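About Mokmont

Who we are, and why we spend our days picking up toothpaste

Mokmont is a small test shop in Millby that compares robot hands, grippers, arms, cameras and controllers for people who are thinking of buying them. We don't build any of it and we don't sell any of it. A customer comes to us with a job they would like a machine to do and usually two or three products in mind, and we set those products up, give them all the same work, and write down what happened in language that a plant manager can read over lunch.

We started out in the back half of an old shoe warehouse, with one secondhand arm and a folding table that wobbled whenever the arm reached past the middle. The table is long gone (we do miss it a little), but the habit we formed in those first months has stayed with us. Before anything is measured, everyone on the job stands at the bench and simply watches the thing run for a while. You learn a surprising amount that way, and it saves a good deal of arguing later on.

What we do

Most of our work falls under what we call a side-by-side. We take the customer's own goods when they can ship them to us, and when they can't, we go down the street to the grocery store and come back with cans, cartons, pouches and tubes that come close in size and weight. Then we lay out a bench, agree with the customer on what counts as a good pick and a good place, and get going.
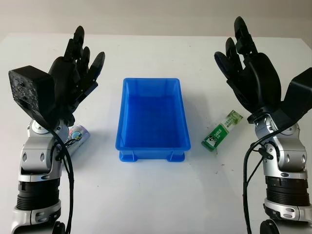

A standard side-by-side is 100 picks for each hand or gripper on each item, and we don't shorten it, even when the first 10 go beautifully. We have seen plenty of hands that start the morning like champions and are fumbling by lunchtime, and we would much rather our customers hear about that from us than find it out on their own floor. Last year we logged 3682 picks on the main bench alone, and every one of them has a line in a spreadsheet with the item, the hand, the controller settings, the result and a comment. The comments are the best part. Some are one word long and some go on for a paragraph, depending on who was at the keyboard.

We also do shorter visits, which we call bench days. You bring your controller or your camera, we supply the arms and the table and a pot of coffee, and you go home with whatever we managed to record by five o'clock. There is no written report with a bench day, only the raw log and our honest opinion – and we are told the opinion is worth the drive.

How we set up a bench

People often ask why our benches look so plain. A white top, a plain wall, a tray or bin in the middle and one or two things to pick up is the way nearly every job begins here. We like to start with very little and add the mess a bit at a time, so that when a hand begins to struggle we have a fair idea of what set it off. By the last stage of a full test the table can look like a yard sale, and getting there takes a few days.

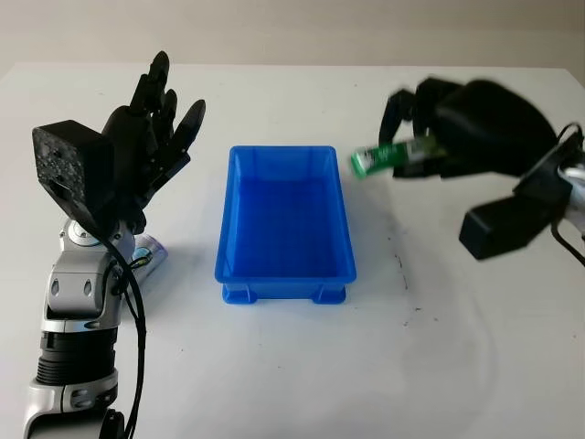
We are fond of two-armed work in particular. Five-fingered hands are a lovely thing to watch, and a lot of the people who write to us have fallen for them from a video, so a good part of our week goes into finding out where they earn their keep and where a plain gripper would do the same job for less money and less cable. Sometimes the plain gripper wins by a mile. Sometimes it can't manage a slippery carton at all and the fingers walk away with it. We have no favorite, and we'd be a bit worried about anyone in our line of work who did.

Our reports give the same space to controllers as they do to hands. The same hand on two different controllers can feel like two different products, and we have watched a customer change their mind about an entire purchase over one afternoon of tuning. Our own bench software is called Flemov. It began as a stopwatch with a notes field, and it now keeps the arm logs, the camera streams and the comments lined up on one clock. We give it free to anyone who has booked a test with us, manual included, though we should warn you that the manual is 39 pages and was written mostly in the evenings.

A carton of toothpaste is one of our regulars, and a drinks can is another. The can likes to roll and shines back at the cameras, and the carton is light, slick and easy to crush, so between the two of them they bring out most of the bad habits a hand can have. A new arrival will generally spend its first day with us on those two and the blue bin, and nothing else. 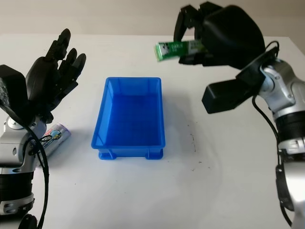 The wear bench

A few years in, we noticed that customers were calling us back with the same kind of question. The gripper they had picked was fine in spring and not so fine by September, and what had changed? So we set up a second line of work that we named Bang, after the noise that came out of our first test rig on its first day. Bang looks at what happens to a gripper as the hours build up: the pads, the tips, the screws, the plates, the pivots, and the cables too if we can get at them.

We go over each finger before a run and again after it, we keep close-up pictures from both ends, and we store worn parts in labeled bags for a year in case you would like to see them in person. It is slow work and it doesn't make for exciting videos, but quite a few of our longest friendships with customers began with a bag of used fingertips. 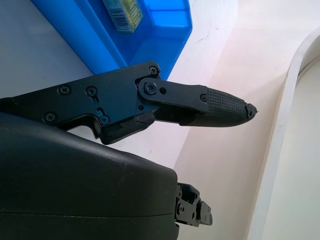
Finger with crosshatched grip pad, apparently chipped or frayed at the tip.

Working with us

We are a small crew and we like to talk before we quote. Tell us what you want picked up, what you want it put into and what you have already tried, even if what you have already tried is a bit embarrassing. We've heard worse, and we've very likely done worse ourselves. If your job doesn't need a test we will say so, and if another shop is better suited to it we'll gladly pass along their number.

Visitors are welcome in the Millby shop most mornings. Please write ahead so that we can clear you a spot at the bench, and wear shoes you don't mind standing in for a while. Parking is behind the building, next to the loading door, and the bell on that side works if you press it firmly.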